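Clokness canteens to extend lunch hours

7/2/26

Staff canteens run by Horico at its Clokness offices will serve lunch for an extra 30 minutes each day, the company has confirmed. The change follows a survey in which 483 employees took part. Of these, 109 said that they often missed the meal owing to late meetings.

Josphat Kimaro, head of catering services, said the longer hours would apply at all 17 sites. "We have listened to colleagues on later shifts, and the new times reflect their requests," he said.

Prices will remain unchanged until September, when the supply contract with Bjarnason is due for review. Hot meals will continue to be served at the main counter, with sandwiches and salads available throughout.

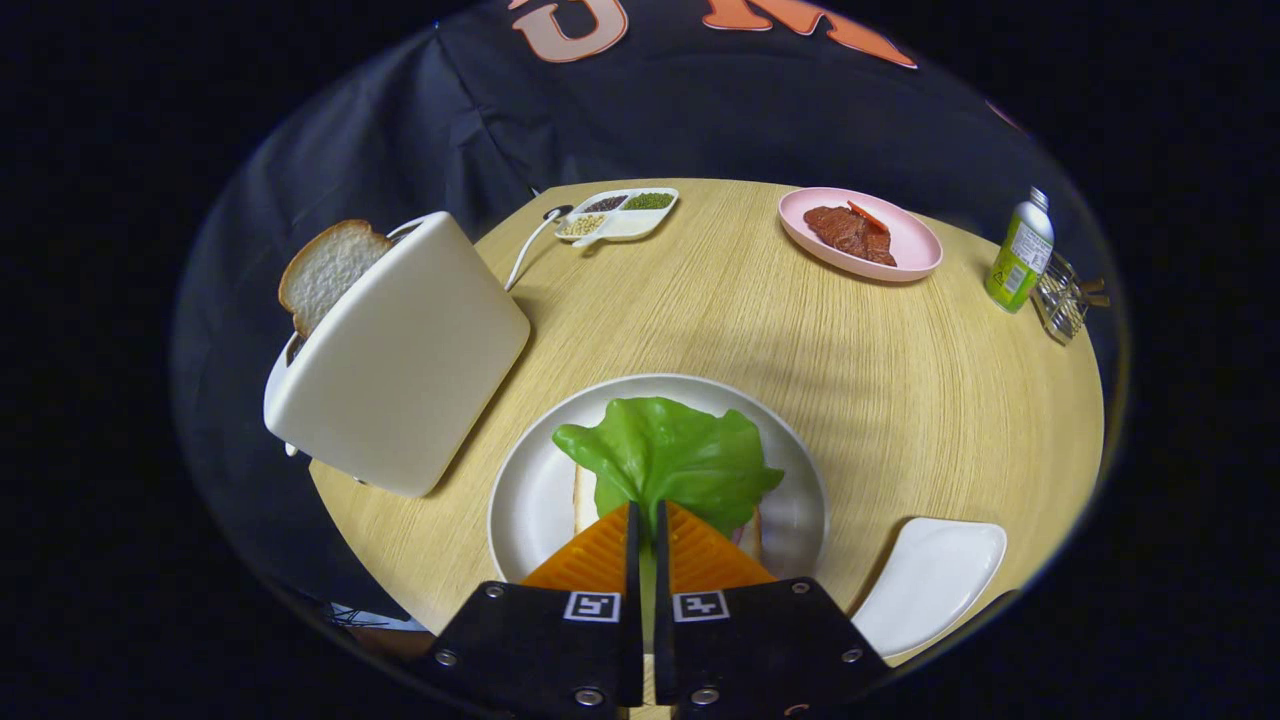 A sandwich with lettuce, served on white bread.

Employees with special dietary needs are asked to contact their site manager.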